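Drurnico Block and Board Set

README for the set inventory and the activity sheets

Contents of this folder

inventory.csv lists every piece in the set, one row per piece.
boards.csv lists the boards, with hole spacing and thickness.
sheets/ holds the activity sheets as plain text.
pictures/ holds the pictures used in the sheets.
CHANGES is the running list of edits, newest at the top.

What the set is

The Drurnico set is a lending collection of blocks and perforated boards for building and sorting activities at a table. It was put together from three older collections, Elar, Peneo and Balaskas, which had been stored separately and labeled in different ways. The combined inventory has 635 rows. Each row keeps the name of the collection the piece came from, in the column "source".

Pieces from Elar are mostly plain cubes. Peneo supplied the boards and the pegs. Balaskas is a mix, and its rows have the most gaps in the "notes" column.

Boards

A board is used flat on the table as a building surface. Blocks can be set down anywhere on it, over the holes or between them. A yellow cube with a round hole in its top face and a red openwork block both sit on a tan pegboard with a regular grid of round holes.
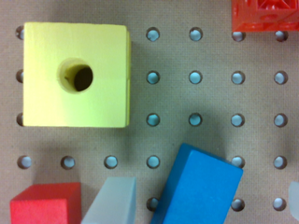
Do the blocks have to line up with the holes in the board?
Only on the sheets marked "grid". On all other sheets the holes can be ignored and the board is just a surface to build on.

On the grid sheets, rows are counted from the side nearest the person building, and columns from the left. Position 2-4 means second row, fourth column. Older Peneo sheets counted from the far side. Those have been rewritten, and the old numbering is kept at the bottom of each sheet for anyone who still has a printed copy.

Columns in inventory.csv

piece_id: a number that is never reused, even after a piece is lost.
source: Elar, Peneo or Balaskas.
shape: cube, bar, peg, openwork or other.
color: one everyday color word. Two-color pieces get the color of the larger part.
opening: none, round or several.
condition: good, worn or withdrawn.
notes: free text, may be empty.

"Openwork" covers any block with ribs or cutouts in its sides. It replaces "cage" and "lattice", which were used for the same kind of piece in two of the older lists.

Known problems

Yellow and light green were mixed up in part of the Balaskas list. Rows that have been checked against the piece say "color checked" in the notes.

Pegs were entered by the bag in the first version. They now have their own rows, but the condition column was copied from the bag and may be wrong for single pegs.

Putting the set away

Boards go in first, flat, then the large cubes. Openwork blocks go on top with nothing over them. Pegs have their own bag.

Corrections

Send corrections to Chrysanthi Sotiropoulos with the piece_id and the column to be changed. The next full check of the inventory is in November.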